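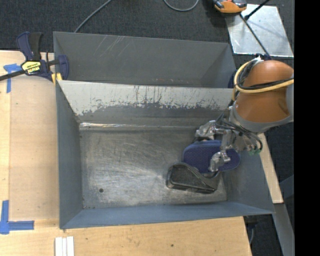
发件人：Noel Sarmiento
收件人：Falta 杂物与收纳邮件组
主题：Re: Re: 灰铁箱要不要换掉（以及里面那些套子、盒子、包）

各位：

Angelica A. 的信我昨晚看了一遍，今天早上喝咖啡时又看了一遍，第二遍比第一遍更生气，咖啡倒是不错。我把她的原文留在下面，逐段回。信很长，赶时间的人可以直接翻到末尾，我在那里列了五月底以前要办的事，其中有一件多半归你。

Angelica Aquino 写道：
> 大家好，
>
> 我把架子上的东西过了一遍，想正式提议把那批灰色铁箱换掉。理由如下。它们重，边角磕人，漆掉得到处都是，箱子内壁上半截已经磨得发白，下面那点灰漆也撑不了多久。拖出来的时候声音极大，我在走廊另一头打电话，对方问我是不是在拆房子。
>
> Plelex 有一种带盖的塑料箱，能叠放，能看见里面，侧面有插标签的槽。我算过，一层架子正好放得下，高度还有富余。Agbayani 店里有现货，我问过了，买得多可以便宜一点。

先说声音。声音大我承认。可是我们用塑料箱的那两年（在座有些人还没来，你们很幸运），谁拿走了什么、什么时候拿的、有没有放回去，完全没有声响。铁箱一拖，整层楼都知道有人在翻东西，我们丢的东西从那时候起明显少了。我不敢说这是铁箱的功劳，也可能是值得拿的已经拿光了。

再说漆。漆确实掉了，内壁上一道一道往下挂的深色痕迹，看着像漏过雨的老墙。箱底更不用说，漆早就没有了，露出来的铁一块褐灰、一块银白，满是细划痕。但这是个放东西的箱子，东西躺在里面没有提过意见。我奶奶的炒锅比它难看得多，至今在服役，没有人提议给它换个带盖能叠的。

关于“能看见里面”。我对透明箱子的看法，Ngaio 听过很多次了，她可以跳过这一段。透明箱子让人以为自己知道里面有什么。你从侧面看见一团蓝的，就断定那是装耳机的包，于是不开箱，于是去买了一个新的。铁箱没有这种误会，你什么都看不见，只好走过去低头看，低头看的时候顺手就把压在上面的东西理了。这是我从铁箱那里学到的唯一一条人生道理，它还不太适用于人生。

> 标签也是问题。铁箱上贴什么都掉。现在前面那个箱子贴过三次“软包”，后面那个贴过“硬盒”，胶带干了就卷起来，掉在地上，我在鞋底上找到过一次“硬”字。

这一条我完全同意，而且鞋底那个“硬”字我要求保留，可以裱起来。

不过我觉得毛病出在分类上。软包和硬盒，听起来很清楚，动手的时候就不清楚了。深蓝色、面上一层细密小点像网布的那种东西，两头圆，扁扁宽宽的，你说它软还是硬？有人按面料归，说是软包。有人捏了一下，说里面有东西撑着，归硬盒。Jong-dae 拿在手里想了很久，最后放在两个箱子中间的缝上，说这样最公平。它后来从缝里掉下去了，花了一个下午才找到，期间有人提出把架子拆开。

亮面的黑盒子也一样。黑的、光滑的、带圆角的，像盒子，可它到底是装什么用的，问三个人会有三个答案，每个人都答得很有把握。眼镜、充电线、刮胡刀，都有人说过。还有人说它本来就是空着卖的。这类东西的共同点是里面该有的那件早就没了，只剩外壳，外壳又做得太体面，谁也不好意思扔。我家里也有一抽屉，我太太管它叫“陵园”。

所以我建议分类改成按“里面该装的东西还在不在”：

一、还在的。前箱。
二、不在了，但有人声称知道是什么的。后箱，附纸条写明是谁声称的。
三、不在了，也没有人敢声称的。六个星期以后送走。

第三类的去处我问过 Dernon 那边，他们楼下有个交换架，收空盒空包，条件是干净、拉链能拉、没有不明粉末。最后这一条是针对我们的，去年送过去的那批里有一只包抖出来半包胡椒，至少我们一致对外说那是胡椒。

> 第三，箱底有洞。前面那个箱子靠角上有个小圆洞，小东西会漏下去。我已经丢了一颗纽扣和一个耳塞。

那个洞很小，而且很圆，位置也端正，我猜是出厂时就有的。老一点的铁箱常有，有说是排水用的，有说是挂起来喷漆时留的，我倾向于后一种，因为前一种意味着有人设想过我们会往里倒水。

纽扣和耳塞的事我很遗憾。可是纽扣和耳塞本来就不该直接扔进大箱子里，它们该进小罐子。小罐子我们有，在窗台上，现在装着各种不属于任何一把锁的钥匙。我提议把钥匙处理掉。Angelica Bautista 反对过，她说万一呢。这个“万一”已经在窗台上晒了很多个夏天，我看晒透了。

洞的处理办法：垫一块毛毡。毛毡还能把声音压下去一些，这样 Angelica A. 可以继续打电话，而我们仍然听得见有人在翻东西。毛毡裁到边上，别盖住后沿那条光亮的金属条，有人喜欢拿那里当尺子靠着对齐，我就不点名了，是我。

> 第四，也是最要紧的。现在箱子里东西放得太散，该叠的不叠，该并的不并。我打开的时候经常是大片箱底露着，几样东西挤在一头。这样一个箱子根本没有发挥作用，却占着一整格架子。

这段我读了最久。我想替“大片箱底露着”说几句话。

我们这个组里的人，包括我，看见空地方就难受，总想填上。可是一个箱子装到八成满，底下那一层实际上就等于不存在了。你想想家里的冰柜。你想想冰柜最底下那包东西，你知道是肉，别的你什么都不知道，它在那里有它自己的年份。箱子也是。两样东西挨在一起，你一眼就认得出来，伸手就能拿，拿完另一样还在原处。二十样东西叠在一起，你只能认出最上面那样，然后把它拿起来，放到地上，再拿下一样，最后地上的比箱子里的多，你接了个电话，就走了。

Ngaio 以前做过一个规矩，叫“一眼规矩”，意思是低头看一眼说不出里面有什么，就算满了。当时大家都说好，执行了大概一个半星期。我提议重新执行。这个规矩的缺点是对记性好的人不公平，Jong-dae 可以闭着眼睛背出后箱的内容，照他的标准那箱子永远不会满。那就以我的记性为准，我的记性在这方面是很可靠的下限。

再补一点关于叠放的。蓝的那类网面包和黑的亮面盒，请不要让它们互相压着放太久。亮面的东西一碰就留印子，网面的东西又专门负责留印子。短时间搭着边没关系，过夜就各占一边。要是你想拿软布隔一下，架子最下面有旧毛巾，洗过的在左，没洗过的在右。右边那叠目前比较高。

> 最后说钱。我知道有人会说铁箱不用花钱。塑料箱也不贵，每个 200，两层架子配齐，加上标签，一次到位，用很多年。

“有人”收到了，谢谢点名。

每个 200，我去 Agbayani 看过，是真的，但那是不带盖的价钱。盖子单卖。盖子和箱子分开卖这件事，我在店里站着消化了一会儿。带盖的要 300，而且店员很诚恳地告诉我，盖子扣紧以后，上面再叠东西，时间长了中间会往下塌。于是我们会得到一批塌着肚子的透明箱，里面隐约一团蓝的，侧面插着一张字迹工整的标签，写着“软包”，里面装的是硬盒。

毛毡一卷多少钱我还没有问，但我知道 Angelica B. 家里有，做圣诞树裙剩下的，红色，带一点亮片。亮片会掉。我愿意接受亮片。

我也不想显得顽固。要是六个星期以后，新分类没有人守，毛毡卷了边，声音照旧，我就自己去 Agbayani 把箱子搬回来，盖子也搬，而且不在邮件组里发表感想。这个承诺请大家截图。

下面是要办的事：

1. 清点前后两个箱子。Jong-dae 和我。Jong-dae 负责认，我负责问“你确定吗”。
2. 所有空盒空包打开看一遍，夹层也看。上回夹层里翻出过一张别人的借书证，还有一块包在纸巾里的饼干，饼干的主人至今没有来认领，我理解。
3. 写纸条。谁声称知道某个盒子装什么的，谁写，写名字。不写名字的声称一律按第三类处理。
4. 毛毡。Angelica B.，你如果不想捐，请回信说一声，我们会难过，但会去买。
5. 标签改用挂绳纸牌，绑在箱子把手上，不再往漆面上贴任何东西。Ngaio 字好看，她还没有同意，我先写在这里，显得像是已经定了。
6. 窗台的钥匙。我知道。放到最后。
7. 送 Dernon。请 Angelica A. 去，她和那边关系好，那半包胡椒的时候她不在场，形象清白。

清点的时间定在下午四点以后，四点以前那边要用桌子。请不要把私人的东西暂放在箱子里“就一会儿”。上次的“就一会儿”是一只电熨斗，我们给它写了纸条，归在第一类，差点给它过了生日。

还有一件和箱子无关的：有人把卷尺放回来的时候没有锁住尺头，我拉开抽屉，它弹了我一下。我没有受伤，只是对这个人有了一些看法。

Noel

另：Angelica A. 在电话里说，她信里的“拆房子”是夸张。对方原话问的是“你那边还好吗”。我认为这两句话的差别对本次讨论有实质影响，特此更正。

另二：Angelica B. 刚刚回了我，毛毡可以，但只剩 2 块，一块大一块小，大的那块中间有个给树干留的圆洞。我去量一下，看能不能和箱底那个洞错开。

--
Falta 杂物与收纳邮件组
退订请回信，主题写“退订”。写“再见”的不算，上次写“再见”的人只是去吃午饭。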